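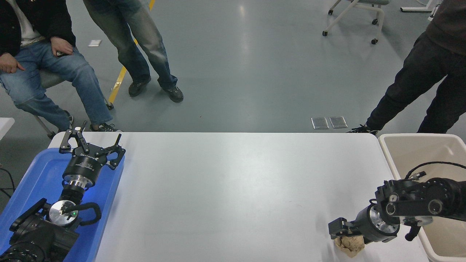

*Blue tray at one end, bin at the other, paper bag near the edge.*

## Clearing a worktable without losing your mind

A table will hold exactly as much junk as you let it. Mine once held a jar of 14 dead pens, and I defended every one.

What works for me is a tray and a bin. The tray is for things that stay. The bin is for things that go. There is no third container, and if you find yourself reaching for one labeled "maybe," go have a sandwich.

Paper bags deserve their own rule. Crumpled ones go straight in the bin. Flat, clean ones can be folded and kept, up to a stack as thick as your thumb. Rukhsana Durrani tells me her stack is for "emergencies." I have yet to hear of a bag emergency.

- Put the bin against the end of the table, a little lower than the top, so you can sweep things over the edge.
- Pick a bin with a wide mouth. Your aim is worse than you think.
- Empty it before you start — not halfway through.
- Give yourself 90 minutes, then quit.

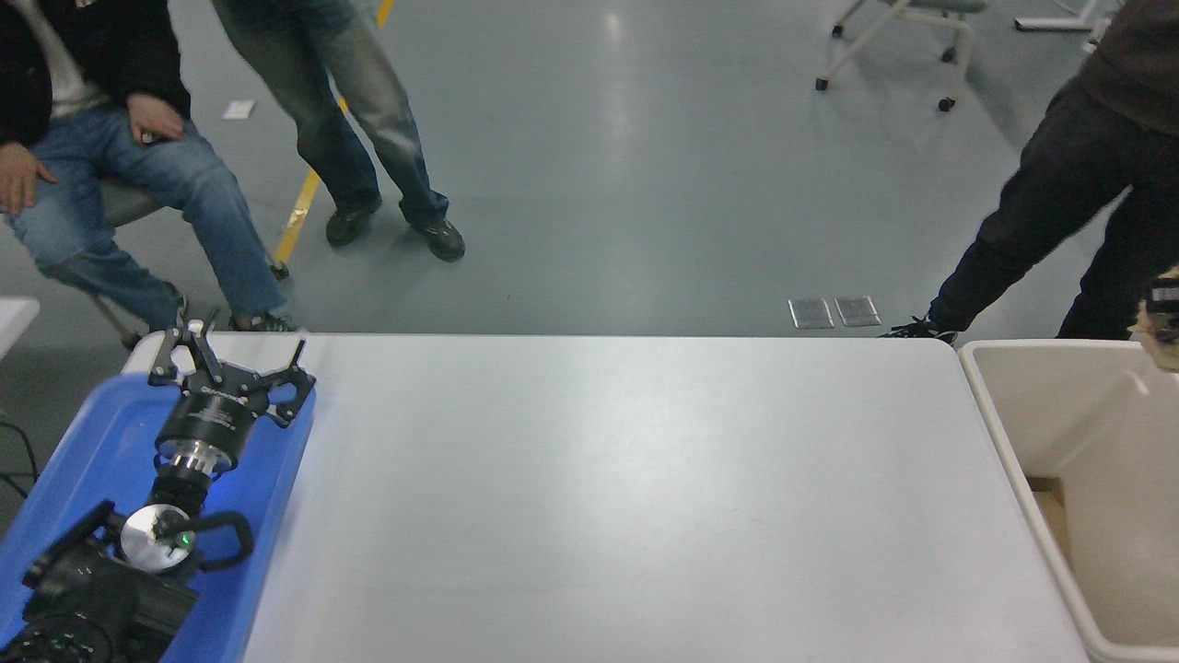
*Plain gray top, tray on the left, bin on the right.*

Wipe a matte top with a damp cloth and dry it right after, or the streaks will show every time the lights are on. Go with the long side. Leave the tray where it is and wipe under it next time, like the rest of us.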